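The tour of the Storkham bindery began at 10 a.m. in the paper store. Murkum, the small press that rents the upper floor, is printing Fatine, the second novel by Mei-kuen Shek, and opened the production run to visitors in March.

The book is 395 pages on cream stock, sewn in signatures and cased in cloth. Cheng-en Chang, production editor, passed around a set of folded sheets and explained the imposition.

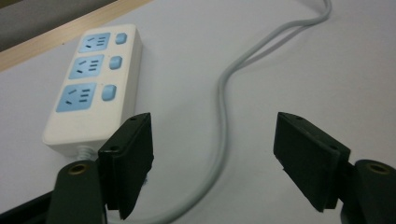

Shek's first draft ran to 282 pages. Most of the added length is in the middle section, set in the river town of Sin, which she rewrote after her editor asked for a second narrator. The two voices are set in the same typeface at different indents — a choice Chang tested on 22 readers before the layout was fixed.

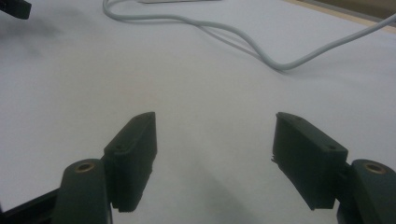
The sewing line was stopped for a thread change during our visit, so Chang sewed one signature by hand. Trimming and casing-in followed. Finished copies stay in the press overnight. 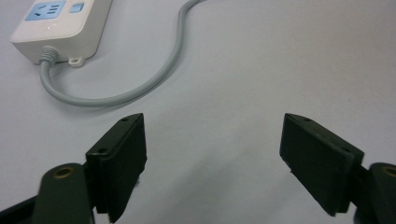 Reading and sales

Shek read the opening chapter in the canteen and took questions on the ending, which she declined to explain. The room seats 70. Unjacketed copies were on sale at the door, signed on request.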